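Yamila Riquelme has worked at Vergara for 14 years, and for most of them she packed boxes. Now she picks up rubbish off a pink tablecloth, and gets paid slightly more for it.

"My mother asked what I do," she says. "I told her I'm teaching a robot to tidy up. She said she'd tried that with me and good luck."

Vergara used to clear and reset rooms for small hotels with a crew of 40. Last November it signed on with an outfit called Otovis, and a few of the crew were asked to swap their gloves for a pair of hand-held grippers. The grippers record what the hands do. Somewhere down the line, a machine is supposed to have a go.

Nicanor Leiva, who still runs the night crew, was not charmed. "They told us it would take the dull bits," he says. "I've been here a while. I'd like to see the list of bits that aren't dull."

Riquelme is more patient about it, though she has her complaints. Her wrists ache in a new spot. A paper cup she could grab without looking takes a proper think when all you've got is two pads and a squeeze. Socks are worse -- they sag, they fold, they catch on things. The target is 500 clips a week, and a fumble doesn't get thrown out.

"They want the fumbles," she says. "First job I've had where dropping something counts as work."
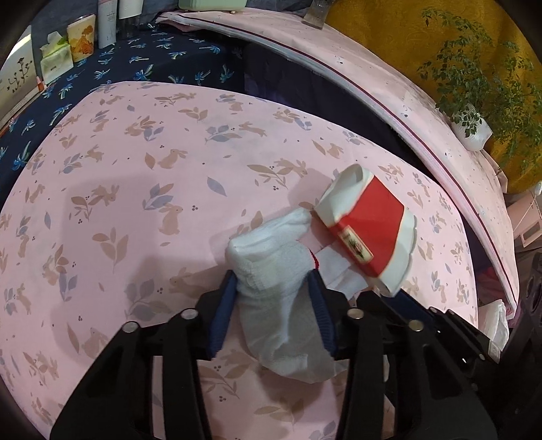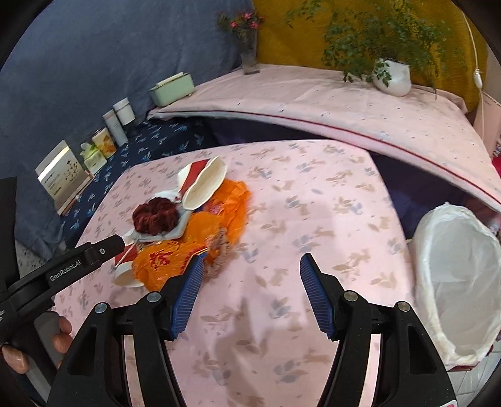

What bothers her is the quiet. The old crew talked all shift, mainly about people who weren't there. With the grippers you concentrate, and by the end of eight hours she has said maybe a dozen words, one of them rude.

Has anyone lost a job? Not yet, she says, and leans on the "yet". Three people left over the winter and weren't replaced. Leiva calls that losing jobs politely. Riquelme has asked for the new roles to be put in writing, with the pay rate, and was told a draft was coming.

"It's been coming since autumn," she says. "Maybe the robot's typing it."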